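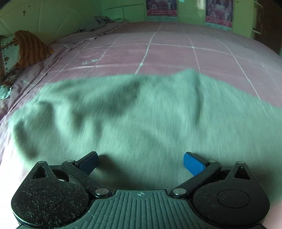
The hand-held gripper with its fingers open over a green cloth on a bed.

Home | Interviews | Reviews | Industry | Subscribe

November 18, 2024
By the Interviews Desk, Hemard

Grurkis has supplied parts to machine builders for many years, but its hand-held gripper, the Clellanex, is the first product it has offered directly to research groups and small firms. The tool is carried by a person and used on everyday household tasks, and the recordings are sold or licensed for the training of robot arms. Efe Akande, who directs the program, spoke with Hemard about what customers receive and what they should expect.

The standard service covers two household tasks chosen by the customer from a published list. Folding cloth on a bed is the most requested. "A table is the easier place to work, and most laboratories have one," Akande said. "Our customers asked for beds, sheets and rumpled fabric, as that is what a home robot will meet."

The first delivery under the service contained 3,091 recordings. After review, 2,939 were accepted and the remainder were withdrawn. Akande described the review as the most expensive part of the work. "A recording is withdrawn when the fingers leave the view for too long, or when the operator hurries," Akande said. "Hurrying is the usual fault. Cloth does not forgive it."

Asked about upkeep, Akande was direct. Fabric work sheds lint, and the housings of the tool collect it. The manual asks operators to wipe the housings and the ribbed center plate at the end of each session, and to check the blue finger pads for wear. "The pads are a consumable part and we price them that way. I would prefer that a customer replace them early."

The company does not yet sell the gripper without the service. Tosh, the software used to sort and label recordings, is included for the length of the contract and may be renewed afterward. Akande confirmed that files can be exported in full before a contract ends - a point on which earlier customers had asked for written terms.

On the question of whether the tool will be offered for left-handed operators, Akande said that the body is nearly symmetrical and that no separate version is planned. A smaller grip is under study.

Orders for the next service period are open through the end of November.

Comments (3)

rdl_bench: Are replacement pads sold singly or only as a pair?

M. in Dayton: We fold fitted sheets for a living and would like to see any robot try one.

clothsim: Good to see the withdrawn recordings reported. Is there a breakdown by task?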